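Agbeko Kitchen Episodes

Head-camera recordings for training a mobile robot on shared office kitchens. Collected at the Plallgate site, released Sunday, June 22, 2025.

Contents
602 episodes, 40 held out for testing. Each one has video, joint states and a one-line instruction typed by the operator.

Tasks
Load the dishwasher, clear the sink, open and close drawers, move items from the drying rack to a cupboard.

Collection
Yayra Yakubu and Obed Aidoo drove the robot. Every episode starts back from the counter, with the sink and both sets of upper cabinets in view.

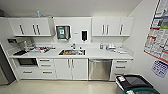
Dishes were left as the staff had them — we did not stage the sink. Failed attempts are kept and marked success=0.

Known issues
Gripper force is missing from 232 episodes. Glare on the floor tiles upsets the depth estimates.

Contact
Elias Bataineh, Bromard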